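Water limits stay in place across Uston as reservoir keeps dropping

No rain worth the name since spring, and the Jalari reservoir is now at its lowest level in years. Outdoor watering is banned across the county until further notice. Car washing at home too. Farms have it worse.

The water district put out the new rules shortly before noon. Phones at the office rang all afternoon. 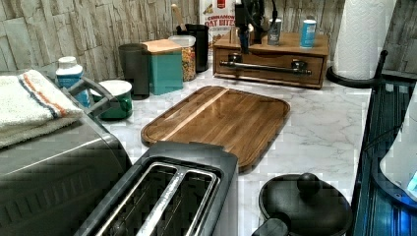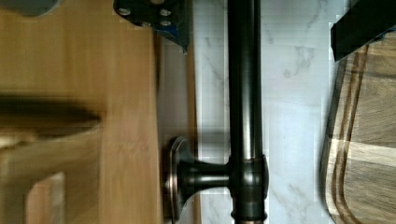

A wood cutting board and a toaster on a counter, top; a dark bronze-colored pipe and fitting, bottom.

Under the rules, 1168 homes on the east side of Uston move to the strictest level right away. That means no lawn sprinklers, no filling pools, and hand watering of vegetable beds only after 8 p.m. The rest of the county stays one step lower for now, but the district says that could change before the end of September.

"We looked at the numbers again this morning and they were not good," said Wolfram Brinkmann, who runs operations for the water district. "If we get a wet fall, fine, we ease off. I can't plan on a wet fall."

Jalari Creek, which feeds the reservoir from the north, has stopped flowing in 3 places. Crews moved fish out of the pools below the Baumgart bridge last week, and a second round is planned. The stretch above the bridge is closed to fishing.

Growers on the Ciseo flats have been told to expect a cut in their share. How big a cut, no word yet. Gisela Fuchs has 400 acres of corn and hay there and says she has already written off the last hay cutting.

"The corn is up to my waist and it should be over my head," she said. "We sold some cows in August. Didnt want to, but I'm not buying hay at those prices all winter."

She said two of her neighbors are hauling water by truck. One shallow well on the road went dry, another is down to a trickle in the evenings.

The district will open a fill station for livestock water behind the old feed store in Baumgart, 6 a.m. to 7 p.m. daily. Bring your own tank and hose. Drinking water for people whose wells have failed can be picked up at the Uston fire hall, no charge, proof of address needed.

Fire danger remains high. Campfires, burn barrels and fireworks are all banned, and the ridge trail above Ciseo is shut to hikers. A grass fire near the trailhead burned 845 acres earlier in the season before crews got a line around it. No homes were lost. One barn was.

Fines for breaking the watering rules start with a written warning, then go up with each repeat. Brinkmann said the district would rather talk to people first, and that most calls so far have come from residents asking what they are alowed to do, with only a handful reporting a neighbor.

The forecast for the coming week is dry again with afternoon wind. Next reservoir reading is due at the end of the month.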